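**Do isolation feet under a turntable do anything at all?**

posted by Thilini Seneviratne, May 2024

I bought a second-hand Sastus belt drive in January and it sits on the same sideboard as my speakers. Past a certain volume the bass goes woolly and I can see the woofers flapping between tracks. The shop in Rellulham wants me to buy a set of Zullon feet, which cost nearly as much as the deck did. The man was very keen. I'm less keen. The floor is suspended timber, the speakers are bookshelf size, and I can't move house to please a record player. Has anyone tried these and measured anything, or is it all "blacker backgrounds"?

**Rathnayake**

I had the Zullons for 14 days and sent them back. I played the same side with them in and with them out, my brother swapping them while I stayed in the hall, and I couldn't pick which was which. One man's ears, so take it for what it's worth.

Your trouble is the shared sideboard. Put the speakers on anything else for an evening — stools will do — and listen again before you spend a penny.

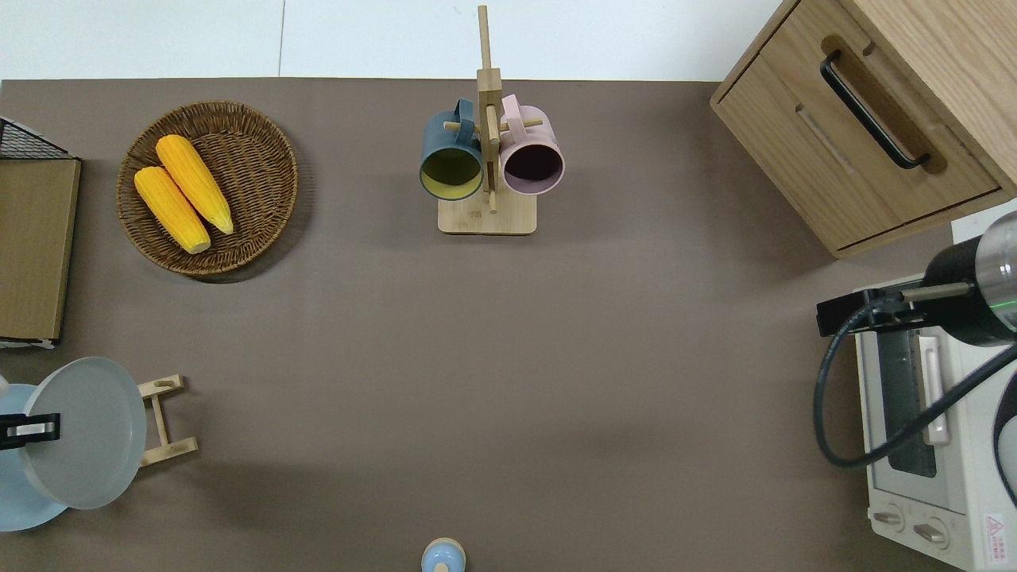 Woofers flapping between tracks is usually very low rumble, from warps or from the arm and cartridge not suiting each other, and no rubber foot will cure that. A subsonic filter set at 20 Hz will. Check whether your phono stage has one, as plenty do and the switch is often round the back. As for feedback, rest the stylus on a still record with the motor off, turn the volume up slowly and tap the surface the deck stands on. Do it on the sideboard, then on a separate table with a clear stretch in the middle like the one in my photo, corn and basket shoved up to one corner. If the thump is much smaller on the table, you have your answer and it cost nothing.

**oldhornman**

Feet work. I've got 8 under mine and it's night and day. Cheap ones are rubbish though.

**Thilini Seneviratne**

Eight? Under one deck?

Anyway, speakers are on two kitchen stools now and most of the wool has gone. Still flapping a bit, so I'm off to look for that switch.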